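Chapter 7
What a Surface Tells You, and What It Doesn't

Before you read this chapter, go and knock on something. A kitchen counter will do, or a tabletop in a coffee shop, or the column in the lobby of a bank. Ask yourself what it is made of and then ask how you know. Most people answer the first question quickly and the second one badly. They say the counter is granite. Pressed for a reason, they say it looks like granite, or the landlord said so, or it was expensive.

This is a book about consumer claims, and so far we have dealt with claims made in words: the label, the warranty, the survey result in the advertisement. Patterned surfaces make claims too. A floor with knots and grain in it is saying "wood" to everyone who walks across it, and no one signs their name to that statement. If the floor is not wood, who lied? The seller will tell you the product was sold under its proper name, printed in small type on the carton. The buyer never saw the carton. This chapter is about that gap, and about how much weight you should give to the people who stand on either side of it.

Imitation stone is an old trade. Painters have been putting false marble on plaster columns and wooden mantels for a very long time, and for much of that time it was considered a respectable skill. Visitors to old churches are often told by a guide that the painted marble was "cheaper than the real thing." That may be so, but treat it with care. A skilled painter's wages over many weeks could add up, and in places near a quarry the stone might have been the bargain. When a guide, a brochure or a textbook (this one included) gives you a tidy economic reason for something that happened centuries ago, ask to see the account book.

What changed in the last hundred years is the printing. A pattern that once had to be made by hand can now be repeated by the mile. That has been good for people who want an easy-to-clean table at a fair price, and it has also been good for people who write sales copy.

Consider a case we will return to several times. Pernlow, a maker of home surfaces, ran a campaign for its stone-look line with the claim that "most homeowners cannot tell the difference." The company said this was based on a study of 2,744 adults, carried out by a research firm called Datdale. The number is large and the sentence is short, and together they were persuasive enough that several home magazines repeated them without comment.

Now look at what was done. The people in the study were shown two photographs on a phone or computer screen and asked which one was real stone. They did not touch anything. They did not see an edge, a corner or a sink cutout, and they were given 12 seconds to decide. All the study can support is that people looking at small pictures for a short time have trouble telling stone from a picture of stone. That is a much weaker claim, and it would not sell many countertops.

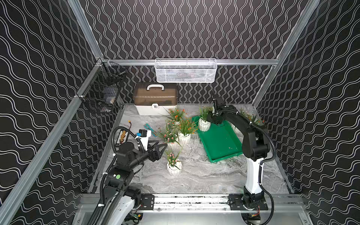

Veining is the feature most people rely on, and it is the one that deserves the least trust. Real marble gets its veins from minerals that worked their way into the rock, so the lines wander, fade and thicken without much order. A good imitation copies exactly that. The gray tabletop in the photograph has white veins and darker gray ones swirling through each other, and a reader who feels certain about what it is made of should stop and write down the evidence. The honest entry is "marble-patterned," and that is as far as a photograph will take you. Compare the black panels behind it, with their rows of thin white wavy lines. No reader takes those for a natural material, although they too are only lines on a background. We are suspicious of a pattern when it is regular and we relax when it is not, and the people who design surfaces know this as well as you do.

So what would count as better evidence? There are a few tests you can make without special tools, and each has its own weak point.

The edge test. Look at the side of the slab where it has been cut. In natural stone the veins should carry on through the thickness. In many printed surfaces they stop at the top. The weak point is that edges are often covered with a matching strip, and some engineered products have color all the way through.

The repeat test. Find a shape you can recognize, such as a forked vein or a dark blotch, and look for its twin. If you find the same shape again, you are looking at a print. If you don't, you have learned very little – the piece may simply be smaller than the pattern.

The temperature test. Stone usually feels cool to the hand. So do glass, metal and ceramic tile. This test is much loved by salespeople, which should make you wonder.

The price test. This is hardly a test at all. Drameria, a chain of showrooms, sold the same stone-look tabletop under 2 names at 2 prices, and customers who were interviewed while leaving the store rated the costlier one as "more natural." Before you laugh at them, notice that the interviews were paid for by Raptis, a rival chain, and that the report does not say how many customers were asked. We think the result is probably right. We also think you should be annoyed that we can't show you more.

You may object that none of this matters if the table does its job. A person who wants a surface that wipes clean may not care what lies under the pattern, and there is nothing foolish about that. But materials behave differently over the years. Real marble can be dulled by lemon juice and vinegar, and it can often be polished again. A printed layer may shrug off the lemon juice and then be ruined by a hot pot, with no repair possible. The buyer who believes the pattern will care for the surface in the wrong way, whichever way the mistake runs.

In the sections that follow, we look first at the language of the showroom, including "stone-look," "stone-inspired" and the slippery phrase "genuine marble finish." We then take the Datdale study apart question by question. Keep your notes from the knocking exercise, as you will need them in Section 7.3, and do not change your answers.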